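The Weather Cure

My aunt believed in Curnex for 14 years. It came in a flat tin, it smelled of cloves and floor wax, and you rubbed it behind your knees before a storm. It was supposed to keep the ache out. She lived in Prarach, where it rains most of the year, so she went through a lot of tins.

I never believed in it. I want that on the record, given what I'm about to tell you.

When she died she left me the house, the cat, and a cupboard with more tins in it than any sane person would buy. Taped inside the door was a sheet of paper in her handwriting. Every storm was on it, with a mark beside each one, a cross for ache and a circle for no ache. There were 958 storms. Every one had a circle.

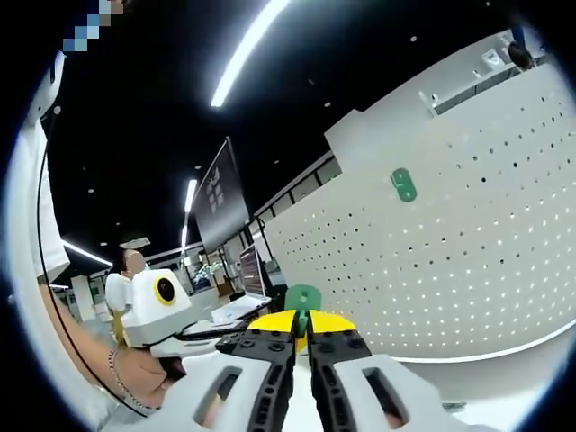
Well, of course they did. She had put the stuff on before every storm. You can't learn anything from a list like that. If I wear a hat every day and never get hit by a bus, I don't write to the hat company. I said this to the cat, who had been rubbed with Curnex too, according to a second sheet, and who gave me a look I took to be agreement.

I decided to do it properly. I would use it on one leg and leave the other alone. I had no ache in either leg to begin with, but I was 2 months past a bad fall on the Stendel road, and the doctor had said I might feel the damp. Might. Doctors love that word.

The first storm came in April. I sat on the edge of my aunt's bed with my pants rolled up like a man waiting to be baptized, and I did the left knee and put the lid back on the tin. Then the rain started. 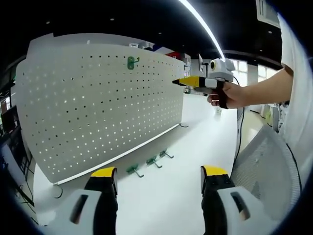

A white pegboard, its holes in even rows.

Nothing. Neither leg. I wrote down two circles and felt very pleased with myself.

The second storm was the same, and so was the third. By summer I had a full page of circles and was drafting a letter to the makers in my head. It was a cold letter. It used the word "evidence" four times.

Then the woman from the Sitompul bakery asked me what I was rubbing on my knee. I hadn't told anyone. She said she could smell it — cloves, she said, and something like a church. She asked if it worked. I said no. She asked why I kept putting it on, then, and I said it was an experiment, and she said my aunt used to say that too.

I walked home the long way. It had never crossed my mind that my aunt might have been checking. I had taken the list for faith. I got the sheet down and read it again, slowly this time, under the good lamp.
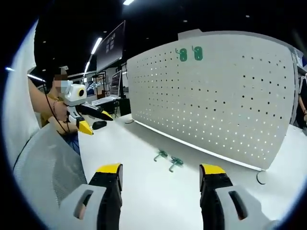
Beside each circle there was a tiny letter. I'd thought it was a slip of the pen. It was an L or an R, and they took turns all the way down the page, left, right, left, right, storm after storm. She had never once done both knees.

So she knew. She must have known by the tenth storm, or the twentieth if she was being fair to it. And she had gone on buying the tins.

I have tried out several explanations, and I don't think much of any of them. Maybe she liked the smell. Maybe she owed somebody in the shop a kindness. A neighbor told me it was love, but he says that about everything, including his truck.

It's raining now. I have done the right knee, as it was the right knee's turn. The cat is waiting for hers.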